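Home News Community Food Events Contact

A play kitchen table, and a small fuss about ketchup

June 21, 2020 – by Kenza El Idrissi

2 min read

I went over to the Dramani toy library this week to see the new play kitchen table, and I stayed far longer than I meant to. If you haven't been, it's the place behind the old shoe shop where families can borrow toys for 14 days at a time, and until now the kitchen stuff lived in one big tub that you had to dig through with both arms. Pans at the bottom, fruit everywhere, and never a lid for anything!

Marwa Samir runs the lending desk, and she had been asking for a proper table for ages. The money finally came through from the spring toy sale, and she spent a good part of it on dishes and baskets – real ones in a few cases, which she says hold up better than the toy kind. The rest went on play food, picked out with a lot of advice from her nephew, who is 8 and has opinions.
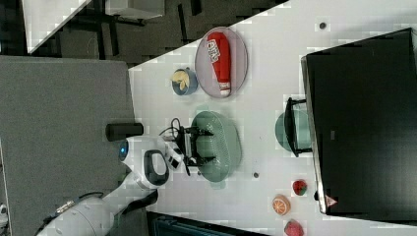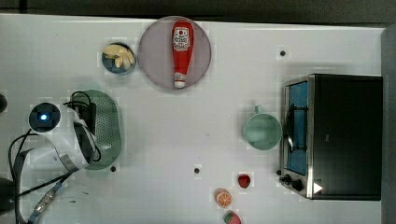
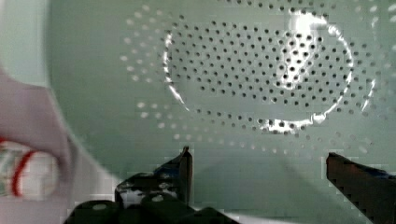 Play food sounds like an easy thing to choose, and I would have grabbed the first bag on the shelf. Marwa spent weeks on it. She wanted things a small child could name right away, and she wanted them to go with each other, so that a kid could put together something like a lunch without a grown-up hovering. The red ketchup bottle lying on its plate is the piece everyone asked me about when I mentioned I was writing this, and yes, it goes out on loan with the rest. So does the little blue bowl with the yellow bits in it, which I took for fries and my daughter took for banana. We didn't settle it. The green basket with all the holes is my own favorite, because you can rinse pretend strawberries in it for as long as you like and the floor stays dry.

The table itself stays put, but everything on it can be borrowed as a set or in smaller bundles. Hala Hamdy, who has been sewing the drawstring bags for the bundles, told me she's on her second roll of fabric and would happily take any cotton you have lying around (no stretchy stuff, please – it jams her machine). Abelardo Mamani is painting labels for the shelf, and he's also after a few more plates and mugs if you're clearing out a cupboard. Chips are a no, odd colors are fine.

Borrowing a full set needs a family card, and the smaller bundles are free to anyone who signs the book at the desk. Marwa is keeping the selection as it is until October and will swap in some new food after that. My daughter has already put in a request for soup.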